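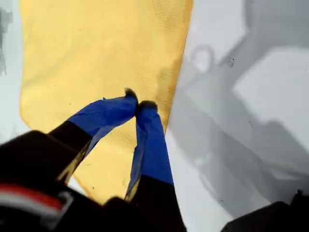 Yellow cloth on a white surface, held in a pinch grip. Faint grain visible at upper right.

Cloths: Yellow
Drokmont household textiles pages, kept by Clem Lowther
Last edited February 15, 2022

Introduction

The gallery is sorted by cloth color, then by task. Yellow is the dry-work color in the Drokmont system: dusting, buffing, and wiping down shelves and table tops. Blue is for glass and mirrors. Green is for the kitchen, including anything that touches grease. A cloth keeps its color duty for its whole life and is not moved to another group when it gets old.

The notes on this page cover handling, folding, washing and storage of the yellow group. Notes that apply to all colors are on the general page and are repeated only where the yellow cloths differ.

Color

Yellow cloth is a poor judge of its own condition. Gray dust shows well on it, but tea, floor wax and light wood stain hardly show at all. The color also shifts a great deal with the light. In the picture it goes from pale lemon on the left to a deep golden tone on the right, with an orange-brown edge where the cloth bends. A tone like that on one side of a fold should be looked at again with the cloth laid flat before it is put down as a stain on the inspection sheet. Several cloths were marked "stained" in October and cleared on a second look.

Check for stains in daylight, on a white surface, with both sides turned up in turn. White gives the best contrast for loose lint as well. Marks that stay put when the cloth is turned a quarter are stains. Marks that move are shading.

Grain

The woven or looped surface has a direction on many cleaning cloths. Run the flat of the hand across the cloth one way and then the other. If one way drags more, that is the working direction for dusting, and the smoother way is used for buffing. On cloths with no clear difference, ignore this and use either.

Grain is easiest to see with a low side light. Overhead light flattens it. Worn patches show as areas with no grain at all, most often in the middle third of the cloth where the fingers press. A worn patch will still move dust but will not hold it, so the dust is left at the end of the stroke as a line.

Picking up

There are three ways to lift a cloth from a flat surface, and the pages use the same names for them throughout.

Pinch grip: two fingertips brought together with a small ridge of fabric between them. It can be done anywhere on the cloth, including well away from the edges. The cloth hangs in a cone from the pinch point, so all existing folds are lost. Suitable for moving a cloth to the wash bin. Poor for folding.

Edge grip: one finger under the edge, one over. Keeps the hem straight. Needs an edge that is slightly raised, or a surface the fingertip can slide under.

Corner grip: an edge grip taken at a corner. Two corner grips on the same side are the normal start for a full fold.

The common fault in a pinch grip is taking too little fabric. A ridge that is only as high as the nap will slip when the weight of the cloth comes onto it. Press down lightly before closing, so that the surface gives the fabric something to bunch against. On smooth white tops the cloth tends to slide instead of bunching, and it may take a second try. A cloth that has been spread out by hand and pressed flat is harder to pinch than one that was dropped.

The other fault is taking two layers when one was wanted. This happens close to folds. Move the pinch point away from the fold and try again.

Folding

Yellow cloths are folded in quarters for use and in thirds for storage.

Quarters: lay the cloth flat, bring the right edge over to the left edge, then the top down to the bottom. Smooth once after each fold. The result has eight working faces if it is opened and turned through as each face gets dirty. Start with the outside faces, then open the last fold and turn it back on itself. Do not go back to a face that has been used.

Thirds: lay the cloth flat with the care label at the lower left. Fold the bottom third up, the top third down over it, then fold in half sideways. The folded edge faces out on the shelf. Square cloths and slightly oblong cloths both go into the storage trays this way, though the oblong ones need the long side running left to right before starting.

Edges that curl should be turned under by hand and smoothed before the first fold. Curling comes from high drying heat and does not usually wash out. Once the hem has curled on all four sides the cloth goes into the rough-work bag.

Washing

Yellow is washed on its own for the first 3 washes. Loose dye is normal and will tint the blue group if they go in together. After that it may be washed with green.

Temperature: warm, not hot.
Detergent: liquid, half the normal amount.
Softener: none. It coats the fibers and leaves streaks on table tops.
Bleach: none.
Load: loosely packed. Cloths need room to turn over.
Drying: on the Wouters rack, one layer per bar, clear of the wall. Low tumble if the rack is full.

Cotton towels must be kept out of the load. They shed, and the lint stays in the cloths through the next wash. If it does happen, shake each cloth outside, then run the load again with no detergent at all. Tape will lift what is left, but it also pulls loops on the looser weaves, so use it only on a cloth that is close to being retired.

Cloths used with spray wax are rinsed by hand before they go in the bin. Keep those apart from the dusting cloths — one waxed cloth in a load is enough to put a film on the rest.

Storage

The yellow group has the upper drawer of the Tavton cabinet. The drawer holds 30 cloths folded in thirds. The present stock is 17, not counting anything in the wash. Fresh cloths go in at the back and are taken from the front, which spreads the wear evenly through the group.

Nothing damp goes into the drawer. The test is to hold the folded cloth against the cheek for a few seconds. If it feels cool, hang it again.

Inspection and retirement

Inspect each cloth when it is folded after washing. Look for the following:

Worn patch larger than the palm: retire.
Hole of any size: retire.
Open hem shorter than a thumb: sew and return.
Open hem longer than that: retire.
Curled hem on four sides: rough-work bag.
Stain, fixed: no action if the stain does not transfer. Rub the spot on clean white paper with a drop of water to find out.
Pulled loop: trim level with the surface. Do not pull it through.

Retired cloths go into the rough-work bag under the sink and are used for shoes, bicycles and paint. Cut one corner off before putting a cloth in the bag. The cut corner keeps it from finding its way back into the drawer.

Supply

New stock is the Hiltitz plain yellow, bought in mixed bales and sorted on arrival. The last bale list gave 2,000 pieces across all colors, shared between several buildings. Shade varies between bales and is not a reason to send cloths back. Uneven hems are.

Terms used on this page

Nap: the raised surface of the fabric.
Hem: the sewn or sealed outer edge.
Face: one section of a folded cloth, as presented to the surface being wiped.
Ridge: the fabric standing up between the fingertips in a pinch grip.
Transfer: color or dirt leaving the cloth for another surface.

Related pages: Cloths: Blue. Cloths: Green. General notes on washing. Drying rack, bar spacing.

Corrections to Clem Lowther, with the page title and the line in question.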